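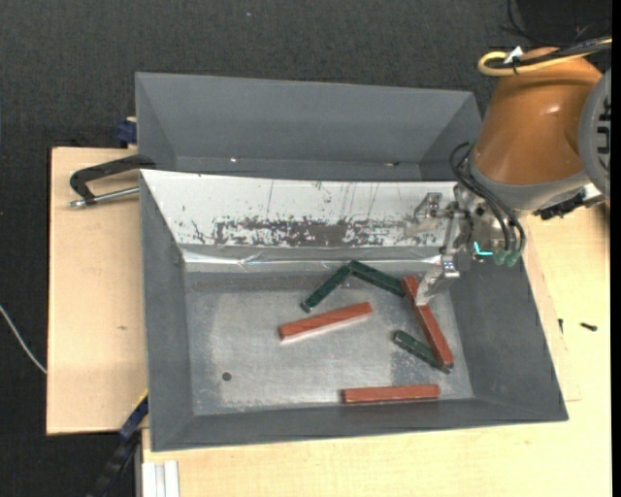

Event Decor 1, handout 4: color and table setting. Read before the practical, we go through it fast. Last time was layout and traffic flow, this time color. Most beginners pick too many. Rule for this course: two main colors plus one neutral, and you have to be able to say them out loud without stopping to think. Reddish brown and dark green on a gray ground, like the blocks in the gray bin, is a full palette. Same amount of each there, three and three, and for a room I would usually push it further one way, say mostly green with the brown kept for napkins and candles. Equal amounts read as teams. Fine for a sports dinner, less good for a wedding.

Neutral first. The neutral is what the venue already gives you: carpet, walls, chairs. You don't get to choose it. Go and look at it at the hour of the event, not at noon if the party is at 7 pm. Yellow bulbs turn gray to beige and dark green to nearly black. Bring a napkin in each color and put it on the actual table. Take a phone picture but dont trust it for color.

Amounts

Main color: tablecloths, big fabric, anything over the size of a chair.
Second color: napkins, runners, ribbon, the front of the gift table.
Neutral: leave alone. If the venue chairs are ugly, cover all of them or none.
Metallics count as a color. Yes, gold too. People argue about this every year.

Case: the Abreu dinner

Client: the Abreu family, 60 guests, retirement dinner in March, hall with dark floor and cream walls. They asked for burgundy, navy, gold, blush and "some greenery". Five things. Benedita Rocha ran this one and will talk about it in the second half, so have questions ready.

What she did: cream as neutral (walls), burgundy as main, greenery as second. Navy went on the invitations only. Gold was dropped, except for the card holders the family had already bought. Blush was dropped. The client was unhappy at the meeting and okay on the night. Note she showed them a laid table, one place setting with the cloth and a jar of leaves, and did not send a mood board. Mood boards make everything look like it goes together.

What went wrong: the runners. Ordered 14 for 14 tables, and no spare. One came with a burn mark from the iron and there was no time to get another. They folded it in three to hide the mark and that table had a skinny runner all night. ALWAYS order one extra of anything that repeats. Two extra if it's a hired item and somebody else washes it.

Ordering

Fabric color varies by batch. Order everything in the same color from one supplier in one go. If you add tables later the new cloths may not match, so put the new ones together at one end of the room, don't mix them in.

Ask for a swatch and keep it, stapled to the order form. When the Zondov linens arrive for the practical you will see what I mean, the "forest" cloths and the "forest" napkins are not the same forest. Asik is closer but has fewer sizes.

Delivery: have it come to you and not the venue, at least three days ahead. Fedex leaves a box at a locked hall and then it's your problem. Open every box the same day. Unfold at least one of each size. Check the size in inches against the order, check the hem, check for fold lines. Polyester creases come out with a steamer, cotton wants an iron and a lot more patience.

Sizes (learn these, they come up)

Round table, 60 inch, seats eight. Cloth to the floor is 120 inch round. Lap length is 90 inch.
Drop = cloth minus table, divided by two. Standard table height is 30 inches so a 30 inch drop just reaches the floor.
Runner should hang past the edge both ends or stop well short of it. Never right at the edge, it looks like you ran out.

Centerpieces

Guests need to see each other. Put your elbow on the table and hold your fist up, nothing solid above the fist. Tall and thin is okay, tall and bushy is not. Keep the base small, the plates need the room. Water in the vases last, after the tables have stopped moving. No strong scent near food, so lilies are out for dinners.

Candles: ask the venue in writing. Many say no open flame and only mention it on the day. Battery ones come in warm and cold white, buy one kind, dont mix.

Practical, next session

Groups of three or four. Each group gets one table, one box of linens and 23 minutes, timed. Then we walk round and everyone names the two colors and the neutral on each table. If the class can't name them you redo it. Ekow Issahaku has the linen boxes and the steamers, sign for them with him and return them FOLDED. Bring your own scissors, pins, tape measure.

Homework: visit one hall or restaurant, write down its neutral and suggest two palettes for it, one summer and one winter. One page. Sketch is fine, colored pencil is fine. Hand in at the start of class.

Reading: packet page 17, the bit on lighting. Skip the part on draped ceilings, we do those after the break.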